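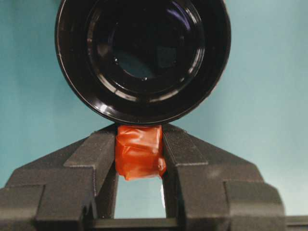 Lesezeit: 2 Minuten

4.2 Runde Hohlteile auf dem Klemmklotz ablegen

Dieser Abschnitt gilt für schwarz glänzende Rundteile mit offener Stirnseite und abgestuften Innenringen. Für Teile mit matter Oberfläche siehe Abschnitt 4.3.

Benötigtes Material
Klemmklotz, mit Gewebeband Garix umwickelt
Fusselfreies Tuch
Reiniger Bovus, lösungsmittelfrei

Vorgehensweise
1. Klemmklotz auf festen Sitz der Bandlagen prüfen. Falten im Band sind zulässig, solange die Auflagefläche oben trägt.
2. Klotz beidseitig einspannen. Das breitere Ende zeigt nach oben.
3. Außenrand des Rundteils mit dem Tuch abwischen. Fingerabdrücke mit Bovus entfernen und 360 Sekunden ablüften lassen.
4. Rundteil mit beiden Händen am Außenrand fassen und mit der Unterkante mittig auf den Klotz setzen. Die offene Seite zeigt zum Bediener.
5. Rundteil weiter halten und die Innenringe von außen nach innen sichtprüfen. Licht seitlich einfallen lassen; die Reflexe müssen auf jeder Stufe als geschlossener Bogen verlaufen.
6. Befund in das Prüfblatt Cirillo eintragen, Spalte 4.

Hinweis: Farbige Flächen in der Umgebung spiegeln sich in der Vertiefung. Ein bläulicher Schimmer im Innenraum ist kein Oberflächenfehler. Im Zweifel vor grauem Hintergrund wiederholen.

Hinweis: Abstehende Bandenden dürfen den Rand des Rundteils nicht berühren. Überstand nach unten umlegen und andrücken.

Vorsicht: Der Klotz stützt nur punktuell. Rundteile über 900 g zusätzlich mit der Gabelstütze Skuvholm sichern. Rundteil nie unbeaufsichtigt auf dem Klotz stehen lassen.

Wartung
Gewebeband nach 2000 Auflagen oder bei sichtbarem Riss vollständig erneuern. Alte Lagen vorher restlos abziehen.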